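**Ringside Notes, March 13, 2020**

The plan for this issue was a preview of the Mansilla Hall card. You may have heard that there is no longer a Mansilla Hall card. Six bouts, a ten-round main event and a bar that takes five forms of payment have all been moved to "a date to be confirmed," and in boxing that phrase covers everything from next month to the afterlife.

So you get the scorecards column instead, the one I've been threatening you with since the fall.
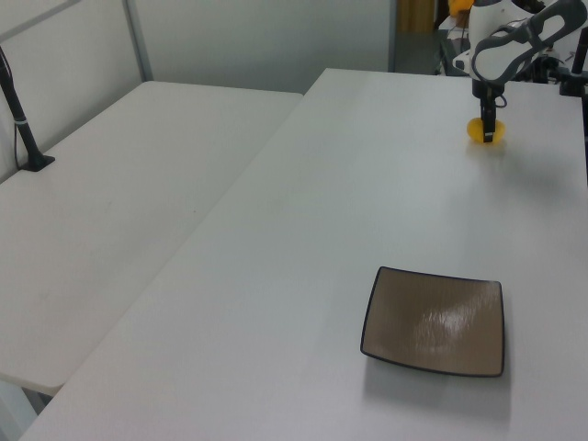
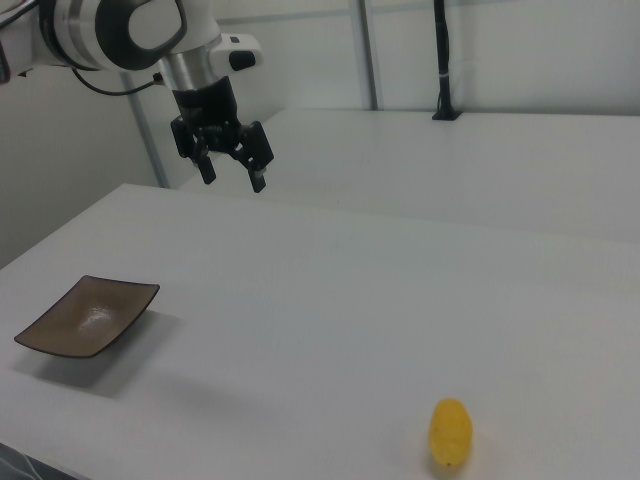
Back in February I asked readers to score the Hernuvis Gym main event at home and send in their cards before the official totals were read out. I expected a few dozen replies, most of them from people who already write to me in capital letters. I got 141. Some came on proper scoring sheets with round-by-round notes. One came on the back of a parking receipt and gave the ninth round 10-7 with no knockdown, so I think we can guess where the money was.

The fight itself, for those who missed it: eight close rounds, two that weren't, and a split decision that got booed by both halves of the building. The judges had it 96-94, 94-96 and 97-93. My own card was 95-95, and I've been called a coward for it in three different comment sections.

Your cards ran from 99-91 one way to 98-92 the other. Same fight, same broadcast, same long replay of the cut over the eye. The only round you came close to agreeing on was the fourth, when one man went down and got up looking for his car keys. Even there, five of you scored it level. I'd love to hear from you.

What struck me, reading through the lot of them, was how often the notes had nothing to do with punches. "Looked tired." "Corner seemed worried." "Walking forward." Walking forward is the great con of our sport. A man can walk forward for three minutes straight into a jab and get credit for it at every kitchen table in the country. The rules ask for clean, effective punching first and then some other things in case of emergency, and yet the fellow coming forward with a bloody nose gets the nod for wanting it more.

I also learned that the sound matters. I asked a follow-up question about this, and plenty of you admitted you had the commentary on. The commentary that night was in love with one fighter from the first bell, and it praised shots that landed on elbows, gloves and once, by my reckoning, the referee. Those who watched with the sound off leaned the other way. I tried it myself on a second viewing and moved two rounds. Then I tried it a third time, late, with a sandwich, and moved one of them back. My card is now 96-94, and I'd appreciate it if this stayed between us.

None of this lets the judges off. They sit at ringside, they get paid, and they have no announcer in their ear. They also have a ring post in front of them and a photographer's elbow in the way, and they get one look. I've sat in that seat for amateur shows, and for the last minute of some rounds I could have told you a great deal about the referee's back. Three judges on three sides of the ring are watching three fights, and we add them together and call it a result.

Do I have a fix? I have half of one. Announce the scores after the fourth and eighth rounds. It has been tried before and people hate it, mostly on the grounds that a fighter who's ahead will coast. Maybe so. The fighters who think they're ahead already coast, and at least this way they'd be right.

**Other business**

- The undercard rematch planned for the Stusum Pavilion is off too. Ticket holders should keep the stub and watch their email. I'm told refunds are coming, by someone who was told the same.
- Gamer, the small glove maker that sponsors our amateur results page, has asked me to mention its new 16-ounce sparring glove. I've mentioned it. I own a pair and they smell like a tire, but my hands don't hurt.
- The mailing list has reached 3232, up from 2136 when I last bragged about it. I put this down to everyone suddenly having their evenings free.
- Amateur results will be back when there are amateurs.

With no live fights to argue about, next issue I'll be scoring an old one. Send me your nominations – full fights only, please, no highlight reels, and nothing that ended inside a round. Cards on parking receipts will still be accepted.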